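Derncombe Show: Livestock Steward's Set-Up Guide

Section 4. Entries, penning and the Wednesday before

Read this section before you unlock the hurdle store. People who read it afterwards tend to telephone.

4.1 Check the entry list against the pen plan. The plan has 107 sheep pens, numbered from the Gralthorpe Lane gate. Pen 7 has no tap within reach of the hose and goes to whoever sent their form in last.

4.2 Put up the hurdles in rows, working away from the gate. Tie each corner top and bottom with the orange twine. One knot at the top will hold a lamb. It won't hold a Zindcombe ram, who will have studied it overnight.

4.3 Leave a clear alley between rows, wide enough for a barrow and a person going the other way who believes they have right of way.

Note: change into indoor shoes before you take the entry books upstairs. The office floor has been done once and there isn't the money to do it again.

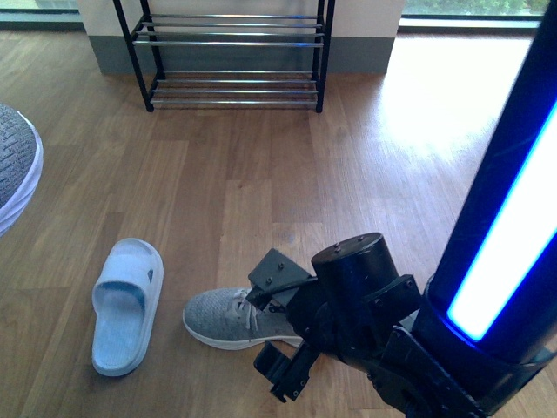
Khôi Chu adds that the alley between the second and third rows wants to be wider still, as that's where the judges stand to disagree, and last year the barrows were backed up as far as the goats.

4.4 Straw goes down the evening before, not earlier. Straw put down on Wednesday is nesting material by Friday, and you'll be introduced to the residents.

4.5 Fill the water buckets to a hand's width below the rim and hang them on the alley side. Exhibitors will move them. Let them.

4.6 Pin the class cards in this order: breeding ewes, rams, shearlings, lambs, young handlers. The young handlers' cards go at child height. Their parents can bend down.
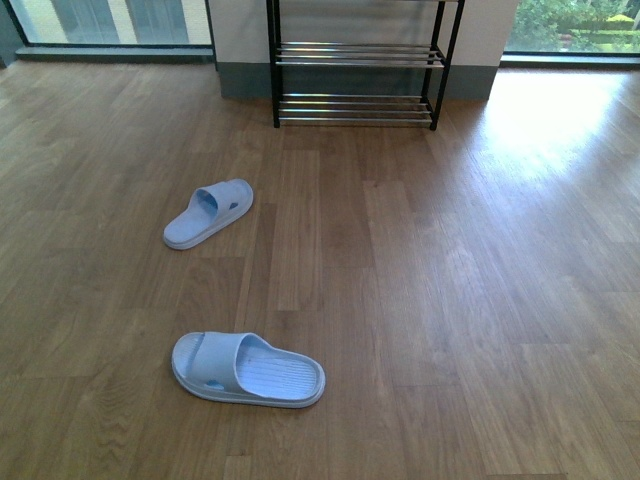
4.7 Arrivals

Stock may come on to the field from 7 in the morning. The first trailer will be at the gate well before that with its engine running. Say good morning and keep the gate shut.

Check the movement papers and the ear tags before the ramp comes down. If the numbers don't match, send the trailer to the holding pens by the River Were and fetch the chief steward. Don't try to settle it yourself, however reasonable the driver sounds.

CAUTION: cattle and sheep unload at separate ramps. The 3 cattle ramps are on the far side of the ring and weigh more than they look. Two people to a ramp, gloves on, fingers out of the hinge.

4.8 Prize money

Envelopes are made up in the office and signed for in the green book. The supreme champion's cheque is drawn separately. It should say 100.0 with the dot in the right place; a former steward once wrote 1000 and the winner was at the bank by lunchtime. 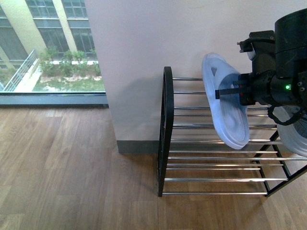 Fig. 4c. Slide and shoe rack, indoors.

4.9 Before you go home, walk the rows once with the plan in your hand and tug every corner. Hang the hurdle store key on the hook marked TEAPOT. The hook marked KEYS came loose in March.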